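Ticket 1189: Color analysis booking page double-charging and losing style quiz answers
Product: Nallex Booking, salon and stylist plan
Opened by: Keegan Sutherland, Maltano Image Studio
Status: Waiting on customer

Original message

Hi there, and thank you in advance for reading all of this, I know I go on a bit! I run wardrobe and color consultations, and in October I'm holding a group evening on dressing for your body shape. Sign-ups go through your booking page. Two of my ladies paid the deposit and were charged twice, and on top of that their style quiz answers (body shape, favorite neckline, colors they avoid) came through to me completely blank. I really do need those answers, as I pull sample scarves and jackets for each person ahead of time. The deposit is $80, so being charged double is no small thing for them.

I've tried it myself on my laptop and my phone. The phone did it too. 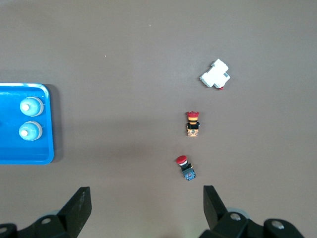
Breaker and emergency stop button on the tabletop

Reply from support, September 10, 2026

Hello Keegan, and what a lovely idea for an evening! I'm so sorry about your clients' deposits. I looked at the payment log first, and the second charge in each case is a pending hold, so it should drop off their cards by itself. If either one is still showing after 4 business days, send me the booking number and I'll release it by hand.

The quiz is a different matter. Your page is using the Istine theme, and the older version of that theme has a form that clears itself when the customer goes back a page to change her time slot. 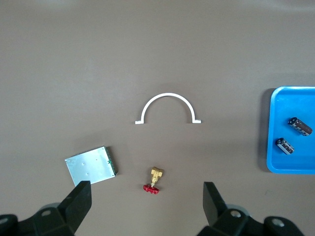
It also sends the deposit request again when she presses Continue the second time, so I believe both of your troubles come from the same spot. Would you kindly try the steps below, in order, and let me know where you get to?

Steps

1. Open Page Settings, then Theme, and write down the version you see. Yours was 637 when I looked.

2. Press Update Theme. Your fonts and that pretty plum header will stay as they are (I checked on a copy, so please don't worry).

3. Under Forms, switch on "Keep answers when going back."

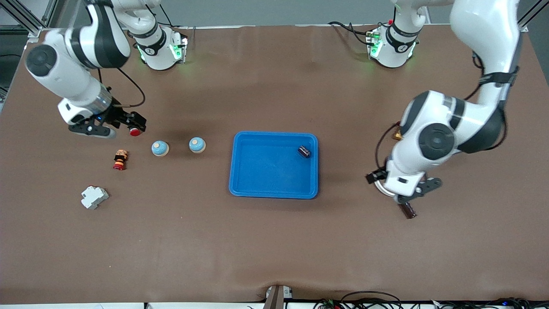
4. Make a test booking with the code Kowalchuk, which takes the deposit down to zero. Go back once, change the time, and then finish.

Reply from Keegan

Oh, you are a dear. Steps 1 to 3 are done and the header is still plum! The test booking kept my necklines and my colors, but the body shape question came through blank again. Is that one stored somewhere else?

Reply from support

It is, and I should have mentioned it. Body shape is a picture question, so it has its own "Keep answers" switch inside the question itself. Click the little pencil beside it and you'll find the switch at the bottom. Please run the test once more after that and tell me what you get. I'll keep the ticket open in the meantime.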